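Clasmont starts with hand-held grippers at its Castellanos hall

August 10, 2019

The furniture rental company Clasmont has started to prepare for robots in its Castellanos hall, the old brick building where returned furniture is checked, sorted and made ready for the next customer. No robot arm is moving chairs there yet. For now it is the workers who carry the grippers in their own hands, and the work they do with them is recorded so that a machine can learn from it later.

The project began in January with 4 workers who said they wanted to try. Today 18 people from the hall have done the training, and most of them do one gripper shift in a week. The rest of their time they work as before, with returns, small repairs and orders.

The hand-held gripper was delivered by Droltine, a small firm that also prepares the software. The worker holds it by the handle and does a normal task with it: takes a chair by the back and turns it, lifts a shirt from a rack, puts a bottle on a shelf. A camera on the tool records each try. When the task is finished, the worker presses a button, says if it went well or badly, and starts again. The bad tries are kept too, but they are stored in a separate place.

Clasmont rents out complete rooms, mostly for short stays and for showrooms, and so the things which come back are very mixed. A clothing rack can arrive in the same truck as a cabinet and a set of chairs. This is the reason why the company did not buy a finished system. The offers it received two years ago were all made for boxes of the same size.

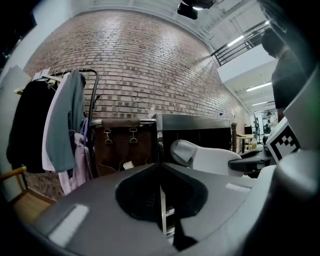 Until the end of last month the workers recorded 3273 tries. Chairs are the biggest part of this number, because they come back every day and because a person who turns chairs for a whole shift feels it in the shoulders. The company hopes that the first real robot arm, which is planned for next year, will take over the turning of chairs for inspection. The inspection itself will stay with people.

For the workers, the change is already noticeable. The gripper is slower than a hand, and in the first weeks the recording shifts made the others wait. The shift plan was changed in spring, and now a worker who is recording does not count in the number of people needed for returns. The workers asked for this themselves, in a letter to the management, and it was accepted after two meetings.

The wrist was the second problem. Several people reported pain after a long time with the tool, which is heavier in front than in the back. Recording is now limited to 40 minutes without a pause, and a lighter handle was ordered from Droltine. It has not arrived yet. Some workers have put tape around the old handle in the meantime, and say that it helps a little.

There is also the question of pay. Gripper shifts are paid with a small extra amount per hour, the same as for training a new colleague. The employees' group in the hall thinks this is correct in principle, but it wants the extra amount to continue when the robot arm is installed, for those who will watch over it and correct it. Clasmont has not answered this point. It has promised in writing that no position in Castellanos will be cut before the end of next year – what comes after that date is not in the paper.

The recordings are also a topic. The camera looks forward over the gripper, so colleagues who pass by can be seen in the material. Everybody in the hall was asked to sign a form, and a person who did not want to sign can work on the upper level during the recording hours. According to the company, faces are made unclear before the material goes to Droltine, and nothing from it may be used to measure how fast somebody works.

Clasmont has a second hall in Burkilum, with 201 employees and much more space. The management there has asked for grippers as well, but the company wants to see first the results from Castellanos. A decision is expected in winter. Workers from Burkilum were invited to visit the hall next month and to try the tool for one afternoon – places are limited, and the list is with the shift leaders.

An information meeting for all employees in Castellanos will be held after the summer break. Questions can be put in the box beside the time clock, with or without a name.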